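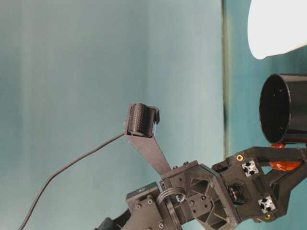 Black cup and white lamp, with the teal going deeper toward the right side.

The teal corner at Pokumik
Pictures and text: Zdenka Georgiou
Thursday, March 26, 2026

In December we finished changing the colors in the back part of our workroom, and several people from Vovby wrote to me and asked how it looks now. I promised a page with pictures, and then I was slow with it. My apologies to everybody who waited, especially to my cousin, who asked three times and is thinking of the same color for her hallway.

The old corner was cream. On paper it was a good choice, quiet and clean, but after one winter it looked like the inside of an old refrigerator. I wanted a color which has something of water in it. We tried green first, on a piece of cardboard, and it was too much like a school. Blue was too cold. Then in a box of samples from Janevski I found a teal with the name Ukatance, and I carried the sample in my bag for 2 weeks and looked at it in every kind of light, on the bus also.

What I did not expect is that this color is never only one color. Close to the lamp it becomes strong, almost like a swimming pool, and farther away it is pale and a little gray. Guests ask me if we used two different shades. I used to explain it each time. Now I say yes, two, and we go to drink coffee.

The seam gave us some discussion. My husband wanted to hide it behind a strip in the same color, and I said to leave it. A narrow dark line between a light part and a darker part is pleasant for my eye, it gives the wall a place to stop. He still thinks about the strip. I know it from the way he looks there when we eat. 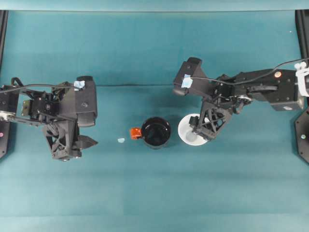

The teal tabletop, with two containers and a very small piece of pale blue. The crease is in the upper part.

About the table I get the most questions, so I will write more here. We wanted the table and the wall to belong together, and for this reason we took teal for both. My sister said that things would disappear on it. For white and black things this is not a problem at all, they stand out very well. For small blue things she was right, and a pale blue crumb of something can stay on this table for days before I notice it.

The crease you get from folding. The covering came to us in a flat package, and I should have rolled it on a tube the same evening, but I put it on top of the wardrobe and forgot it there. I tried to press it with an iron on the lowest setting, with a kitchen towel between. It became better and did not go away completely. Now I have made peace with it. If you order something similar, please ask the shop to roll it for you – they do it if you ask in advance, and at Janevski it cost me nothing extra.

Also please know that this kind of surface shows lighter and darker patches, depending on which direction you brush it with your hand. Some people will not like this. I do. On Sundays I brush it all in one direction, like hair, and by Monday it is again as it wants to be.

For cleaning I use a soft dry brush and after it a damp cloth, not wet. Soap I tried once in a hidden place and it left a ring. Coffee comes out if you are fast. For beet juice I don't have any advice, only sympathy.
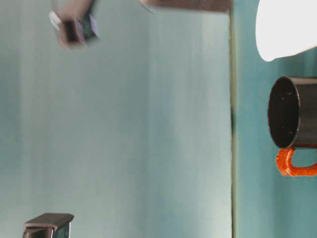 The pale side and the darker side, with the seam between them. The cup is on its side, open to the left.

It is my favorite part of the corner, the place where the pale blue-gray ends and the real teal begins. The pale part has soft stripes from top to bottom. In the evening they make me think of rain behind a curtain. There is a smudge on the seam, somewhere near the middle, and I have not yet decided if I will clean it or paint over it. With my luck I would make it bigger.

Black dishes we have from before, from the cream time. Against the cream they looked hard and a little sad, and I wanted to give them away. Against teal they look as if somebody had planned it. So before you buy new things for a new color, put the old ones next to it for a few days and see.

If you want to try the shade at home, here is what I would do again and what I would not. I would again take the largest sample they give. I would again wait with the decision until I saw it with the lamp on and with the lamp off. I would not again choose the bulb on the same day – we bought a yellow one, and all the teal went to the color of pea soup. We changed it for a white one the next morning.

The shelf on the other side of the room is still cream, and the door too. They are for the summer, if we have the strength. I will add pictures to this page when there is something to show. Questions about the color you can write to me at the usual address, in English or in Czech, and I answer in the evenings.

Z. G.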